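Ševčík Papers Project
Interim report to the Larer Fund, second period

Reporting period: July to January
Grant holder: Sarnside Local History Society

Summary

The cataloging of the Ševčík papers is on schedule for the letters and behind schedule for the maps. Spending is within budget. We are asking for one change to the work plan, set out under "Request" near the end of this report.

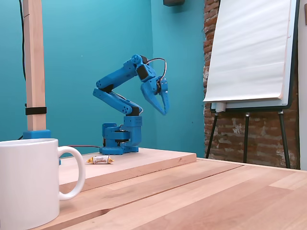 Sidra Mirani

Background

The Ševčík family ran the surveyor's office in Sarnside for three generations. When the office closed, the papers went to a barn in Junby and stayed there until the family offered them to the society. They cover land sales, drainage, road building and a long boundary dispute between the two towns. Most of the material is in English, with family letters in Czech and Slovak. Before this grant the only finding aid was a typed list made by the family, which gave box numbers but no dates.

Work done on the letters

At the end of the period 1501 letters had been sorted, numbered and entered in the catalog. Each entry gives the sender, the recipient, the date where there is one, and a line on the contents. Undated letters were placed by handwriting and by the people mentioned in them, and are marked as estimates in the date field.

Branislav Šindelář read the Czech and Slovak letters. He found that two bundles we had taken for personal mail were reports from a chainman working on the upper drainage ditches, written home to his employer in Slovak over one long winter. They give depths, soil, weather and the names of the farmers who let the crew cross their land. We have moved them to the business series and put a note in the family series so that anyone following the old list can still find them.

The envelopes were kept with their letters wherever we could match them. Loose envelopes are in a folder of their own at the end of the series.

Work done on the maps

The target for this period was to flatten and describe all the rolled maps. We have finished 315 sheets. The rest are still rolled, and I expect around 7 weeks of further work on them.

There were two causes of delay. The first was the tracing linen. It had been stored tighter than the paper sheets and needed much longer under weights, and we had only enough boards and blotter for a few sheets at once. The second was mold on the outer turns of one group of rolls. Those rolls were bagged and set apart, and Kvido Štefanec cleaned them one by one with a vacuum and soft brush. He has also written up the method he used - it is filed with the project records and can be sent to you if that would help other grantees.

None of the maps has been lost. Three large sheets have tears that run into the drawn area, and we have left those alone until a paper conservator can look at them.

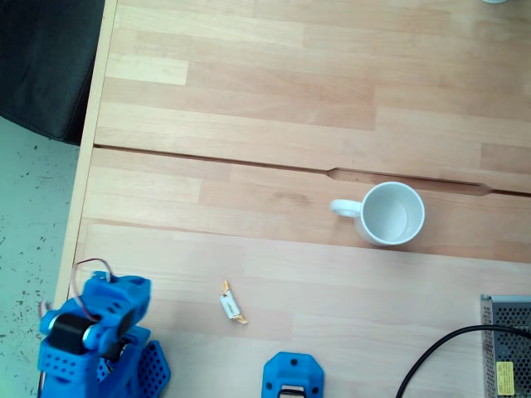

Tabletop in light wood, with the seam running across it.

Public access

The catalog of letters went online in November. It can be searched by name, place and year. We have had requests from family historians, from a student writing on rural drainage, and from the Junby road department, which wanted the line of an old culvert before digging. The culvert was on one of the finished sheets and we were able to send them a copy the same afternoon.

Otakar Čierny gave an evening talk on the boundary dispute at the Junby library. It started at 7 p.m. and the discussion went on well after the talk was done. Several people brought deeds and photographs from home, and two families have since let us copy theirs. Those copies are held apart from the Ševčík papers and are not being cataloged with grant money.

The reading desk is open by appointment. We had hoped to offer regular hours by now, but with the maps taking up more staff time than planned we have put this off to the next period.

Staffing

Svatopluk Štěpánek continued as cataloger through the whole period. Šindelář worked on the language material for the first 5 months and has now finished. Štefanec's hours were increased from October on to deal with the mold, using money saved on travel. The change was agreed with your office by email.

Spending

Wages were as planned in total, though split differently between the two posts as described above. Boxes and folders cost less than we had estimated, mainly thanks to a shared order with the county archive. Blotter and weights cost more. Travel was well under, as the last of the boxes came over from Junby in one trip. The full figures are in the attached sheet, with receipts.

Request

We would like to move what is left in the travel line to conservation, so that the three torn sheets can be treated before they are scanned. This would not change the size of the grant or the end date. If the fund prefers to keep the lines as they are, we will scan the sheets in their present state and note the damage in the catalog.

Next period

Štěpánek and Štefanec will finish flattening the maps, and description will follow as each group is done. Scanning of the maps will begin once the boundary series is complete, as it is the one people ask for most. The account books have not been started. They are in good order and dry, and Čierny has offered to draft the first descriptions from the old list so that we can check them against the shelves.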